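How to turn hand-held gripper demonstrations into a jacket folding policy
Posted 17 Jan 2021
Filed under: Methods, Manipulation, Imitation learning

This page covers the method behind the jacket results in our Vusa report. It starts with recording and ends with scoring. If you only want the numbers, skip to step 6. The code is in the Vusa repository under the folder named garments, and the settings file for everything below is called jacket_base.

What you need before you start

A pair of hand-held grippers, each with its own wrist camera. Ours are the Prater design with soft ridged pads.
A computer that can record both video streams at once.
One jacket to begin with. Add others later.
A bed or a wide table.
The Berge two-arm cell, or any pair of arms that can carry the same fingers.

The fingers matter more than the arms. We tried recording with one pad shape and running on another, and the policy kept closing too early on thick fabric. Use the same pads in both places.

Step 1. Set the clocks

Plug both grippers into the recording computer and run the sync script. It flashes the status light on each gripper and looks for the flash in both videos. The two streams have to agree to within 2 frames. If they don't, restart the recorder and run the script again. Do this at the start of every session, and again if a cable comes loose.

Drift is hard to spot by eye. In our June recordings the right stream ran late for a whole afternoon, and the policy trained on that data let go with one hand before the other had finished moving. We threw those recordings out.

Step 2. Lay out the jacket

Spread the jacket with the front facing up and the hem toward you. Leave the snaps or zipper undone. Don't smooth it flat. The starting positions should vary, so turn the jacket a little each time and let a corner of the hem fold back now and then.

You don't need a plain background. Our first set was recorded on a gray table, and the policy failed on nearly anything else. Recording in ordinary rooms on whatever bedding was there fixed most of that.

Step 3. Record the hem grasp

The hem grasp is the first move and the one that decides the rest. Bring both grippers in low with the jaws open. Line up the first gripper over the ribbed knit, pause for a moment, then close. The second gripper takes the body fabric off to the side.
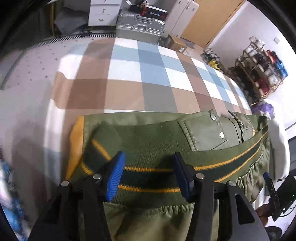
Left and right jaws open over the ribbed hem, with the second gripper at the lower right touching the olive fabric.

Keep the hem between the pads in the wrist view before you close. A stripe or seam along the hem is useful to the person recording, who can use it as a guide for the angle of the jaws. The policy seems to use it too. When we blurred the hem in the test videos, the predicted jaw angle got worse on striped jackets and stayed the same on plain ones.

Two habits to avoid:

Pinching through several layers at once. Lining is slippery, and the top layer slides off when you lift.
Looking around with the gripper. The camera is on the tool, so every extra movement becomes part of the demonstration.

Step 4. Record the fold

Lift the hem just clear of the surface, carry it toward the collar and set it down. Open both grippers together. Then fold in the sleeves, left first. Keep the order the same in every recording. We mixed left first and right first in an early set, and the trained policy would sometimes reach for both sleeves and stop halfway – it had learned an average of the two.

Move at an even speed. Fast is fine if the arms can keep up. Ours couldn't, so we added a beep to the recorder that sounds when the gripper goes over the speed limit of the arm. Any recording with a long run of beeps gets dropped in the next step.

Record 70 demonstrations for the first jacket. We tested smaller sets and the grasp was still unreliable. Above 70 on the same jacket we saw little gain, and the time was better spent on a second one.

Step 5. Clean and train

Run the three cleaning passes in this order.

Tracking. Drops any recording where the gripper position was lost for more than a few frames. This happens mostly when fabric covers the lens during the lift.
Speed. Drops recordings the arms could not follow.
Reach. Drops recordings where a gripper went outside the space the arms can cover.

From our first 70 demonstrations, 52 were left after cleaning. Look at the ones that were dropped. If most of them fail the reach pass, move the person recording closer to the jacket.

Train with jacket_base as it stands. The input is the two wrist videos plus the opening of each pair of jaws. The output is a short run of gripper moves, measured from where each gripper is now. We use moves relative to the gripper so that the policy doesn't depend on where the bed or table sits in the room. There is no overhead camera.

Stop training when the error on the held-out recordings goes flat. Training longer gave us smoother motion and worse grasps.

Step 6. Run and score

Load the policy on the two-arm cell and lay the jacket out as in step 2. Score each trial in two parts. The grasp counts if both grippers hold fabric after the lift. The fold counts if the hem ends up past the middle of the jacket and both sleeves are inside the outline. Don't help the robot during a trial, even to straighten a sleeve.

On the jacket used for training, the fold counted in 42 of 52 trials. Most of the failures were at the hem: the lower pad slid under the knit without catching it, or both pads caught the lining and lost the shell. Sleeve failures were rare, and all of them came after a poor grasp.

For comparison we ran the Jodidico baseline, our older pipeline that picks grasp points from a single overhead picture. It did well when the jacket was flat. It had trouble when the hem was turned back on itself, as it had no second look once the arms were in the way.

Common problems

The jaws close above the fabric. Check the camera mount. A small tilt is enough to cause this. Redo the calibration before you retrain.

The arms hesitate over the hem. Usually the pauses in step 3 were too long. Trim them to half a second with the trim option in the cleaning script.

Snaps get caught between the pads. We have no good fix. Starting the grasp farther from the front panel helps, and so does softer pad material, though softer pads wear out sooner.

Works on the table, fails on the bed. The mattress gives when the fingers press down, so the contact looks different in the wrist view. Add demonstrations on a soft surface and train again from the start. Fine-tuning the table policy did not work as well for us.

Next page: Adding a second jacket to the training set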